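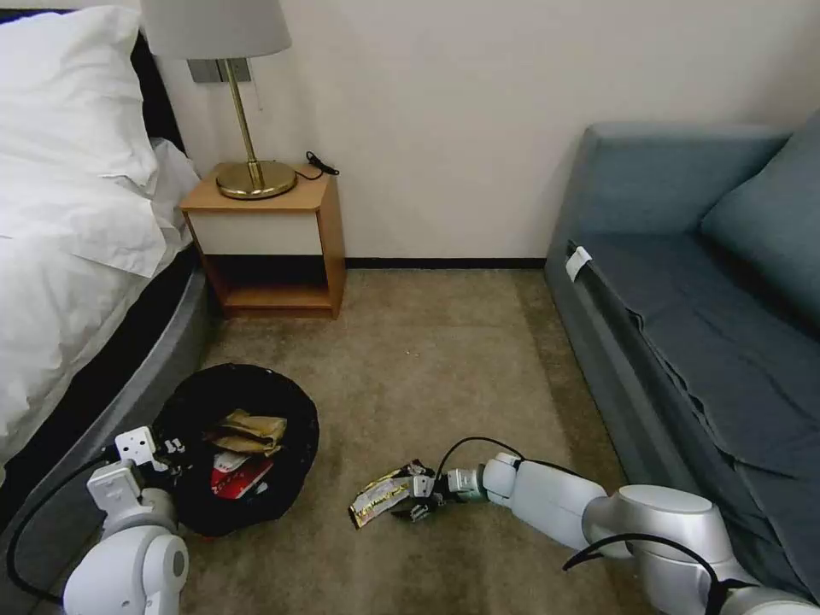

Figure 3. Two-arm unit on a litter task in a furnished bedroom. Bin on the carpet, left gripper at its edge, wrapper in the right gripper.

Print this page | E-mail this page
Sep 3, 2024
Brenda Wragg

3. Planning the purchase

This section covers ordering a Flirkora two-arm unit for bedroom work. Complete it before signing the Wollix order form. Installation is in section 4.

3.1 Survey the room

1. Measure the narrowest floor gap the unit must work in, for example between a bed and a sofa. The base needs 170 cm with both arms extended.
2. Record the floor covering. Carpet requires the wide wheel set, ordered separately.
3. Mark loose bedding, lamp leads and anything else that hangs or trails within reach of the arms.
4. Choose a fixed place for the bin. It must be open at the top.

Note: Survey one room of each type. Rooms with the same floor plan but different furniture count as separate types.

3.2 Set the budget

5. Enter the base price of £3,739 per arm. Both arms must be bought together.
6. Add one pair of spare gripper fingers per unit. Fingers are a wear part and are not covered by the warranty.
7. Add the Proreo service plan, if required. The shortest term is 12 months, paid in advance.
8. Allow 30 hours of staff time for set-up and task trials. Charge this to the same budget line as the unit.

Caution: Do not budget for unattended running in the first year. A trained operator must be within reach of the stop button whenever the arms are powered.

3.3 Place the order

9. Send the survey sheet and the budget sheet to the Cârstea depot. Orders without both sheets are returned.
10. Check the quotation against the part numbers in Appendix B.
11. Confirm a delivery slot. Orders confirmed after the January price review are charged at the new rate.

Keep a copy of the signed quotation with the unit log.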